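How to plan the spending for a first kitchen robot arm

Posted by the Otham workshop, Jul 28, 2023

When we started pricing up an arm for kitchen jobs, I did what most people do and looked only at the arm. Three quotes later I'd learnt to begin with the worktop (and to put the kettle on first). These are the steps we follow now, and you're very welcome to borrow them.

Step 1. Write down the job

Pick one or two things you want done, near appliances you already own, and write them out in plain words. "Reach the blender beside the toaster" is a job. "Help in the kitchen" is a wish, and a supplier will happily sell you all sorts on the strength of it! We build our kitchen in simulation before asking for prices, so the arm can be tried over the worktop with the toaster, blender and rack all in their places.
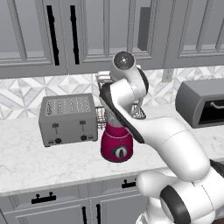

Step 2. Measure the reach and the room

Measure from where the base will stand to the furthest thing on your list, then look up as well. Wall cabinets take away more space than you'd think, and a raised wrist needs somewhere to go. Cuadros and Jusard both sent us a reach drawing when we asked, and I'd ask for one before talking money at all.

Step 3. Split the budget into lines

Give the arm, the gripper, the mounting, the software and the training each a line of their own. Our mounting plate from Riseo came to 701 pounds, and we'd left it off the first sheet altogether. Delivery can take up to 11 weeks, so if you want to be running by March, order well before Christmas.

Try the gripper in the model too, at the awkward spots. With the hand in front of the blender jar and the toaster close by, you get a fair idea of whether a slimmer one deserves the extra money. 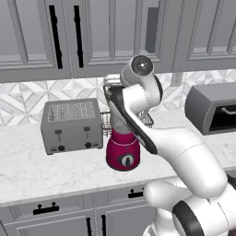 Should I buy the gripper and the arm from the same firm?

It's the simpler way for a first purchase, as you'll have one number to ring when the two won't talk to each other. If you do mix firms, get the fitting details in writing before you pay a deposit.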